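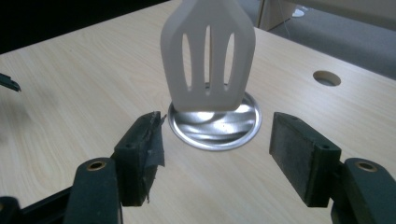 Figure 2. A slotted spatula and a round metal lid, two items of the kind respondents disagreed about most.

4.2 Where things are kept, and who says so

Every household we visited in Indale had a drawer that its members described, with varying degrees of shame, as "the other drawer." Prior work on domestic storage (Afridi and Qureshi; Cheema) treats this drawer as leftover space. Our diaries suggest it is closer to a court of appeal. Items arrive there when two adults hold firm and opposing views on where they belong, and they tend to stay until somebody moves out.

Of the 1055 diary entries coded, 200 recorded a dispute over the proper location of a kitchen object. Very few concerned knives or plates, on which the people of Indale are in near total harmony. Lids were another matter. One participant stored lids by size, her husband stored them by "what they go with," and their adult son, as far as we could establish, did not store them. All three rated the kitchen as well organized on the exit survey.

We had expected disputes to fall off once a household had lived together for 11 years or more, in line with the settling effect reported by Hashmi for the Tilorstead sample. They did not. Longer-standing households wrote shorter entries, often a single word, and the coders had to agree on how to treat "again." We counted it as a dispute. Swati, who coded the second batch, argued for a separate category of resignation, and the agreement scores for that batch are lower as a result.

Income and floor area explained little. Households with more cabinets reported the same arguments spread over more cabinets. The one variable with a clear relationship to dispute frequency was whether a second person had ever reorganized the kitchen while the first was away, a question we added to the June questionnaire on the advice of a pilot participant who had strong feelings about it.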